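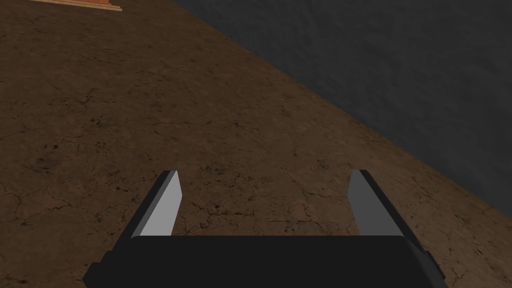 The new electric plan letter came again today, the third one, and this time I read it at the table with a pencil. Carnora says I could save up to $81 a year if I let them move my dishwasher and dryer to the off-peak hours. Up to. I'd like to meet the household that saved the whole $81, and I'd like to see their laundry schedule. Put the low price and the high price side by side and they stand as far apart as those two gripper fingers, wide open, and my bill is going to land somewhere in the gap. The letter gives the low number in big green type. The high number is on the back, in the paragraph with the star next to it.

Home Diary Garden Older Newer

6/22/23, by the house on the corner

Last updated: November

So I got out last year's bills, which took most of the morning since half of them were in the wrong folder with the car papers. Our worst month was 706 kilowatt-hours. I wrote that down and underlined it. Peak hours on the Carnora plan run from 4 to 9, and that is exactly when this house does everything: supper, baths, the window unit in the back bedroom. I can run the dryer at six in the morning if I have to. I can't roast a chicken at six in the morning, or I could, but who's going to eat it?

Called their number after lunch. Twenty minutes of piano. The woman was pleasant and kept telling me that most customers see a benefit. I asked what most meant and she said the majority. I asked if the majority had air conditioning and she said she would have to look into that. She offered to enroll me while we were on the phone, and I could cancel any time in the first six months. After that there's a fee, which she brought up only when I asked.
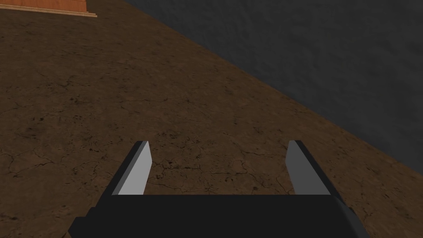
My sister thinks I'm making a hobby out of being difficult. She signed up in the spring and swears by it, says she barely notices, says her bill went down right away. I asked how much. She didn't know offhand. I asked if she had compared it with the same month last year, and she said why would she do that, it went down. Spring is when everybody's bill goes down! You turn off the heat. I didn't push it any further, I have to see her on Sunday.

Did some watering after that. The beans look poor and the squash is taking over the path. It was too hot to stay out long and I ended up back inside with the letter, reading the fine print about "event days," when the peak price doubles and they send you a text. No limit given on how many event days there can be in a summer. I read it twice to be sure.

Looked at Trevetti too, who are supposed to be the cheap ones. Their site asks for your account number before it'll show you a price, and I closed it. Kulkarni Electric at least prints a rate, a flat one, a little higher than what we pay now. I don't trust a flat rate much either but I can multiply by it. 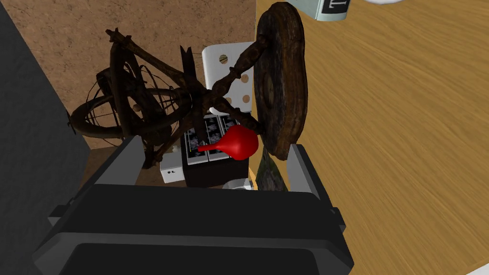
According to the neighborhood message board, I have it all backward, and the people who stay on the old plan will be paying for everyone else in a couple of years. One reply said the old rate is going away in Comdale whatever we do, so we may as well take the bonus now. Could be. I have been hearing that the old rate is going away for as long as we've lived here, and every time it came from somebody who'd already switched. I asked where they had read it. They sent me a link to the Carnora brochure.

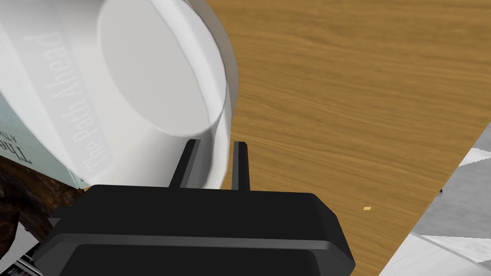
"The Path Ahead," in light gray, reading upward.

Made a chart after supper. One column for the way we live now, one for the way we'd have to live. Even with the dryer and the dishwasher both moved, I come out a few dollars behind in August and a few ahead in October, and that's with no event days at all. My husband looked it over and said the August figure seemed high. I said so did August.

Letter is under the fruit bowl for now. I'll read the meter myself on the first and again on the last, and do the sum over when I've got a real summer month. Need to buy stamps, and a new hose washer, the old one drips.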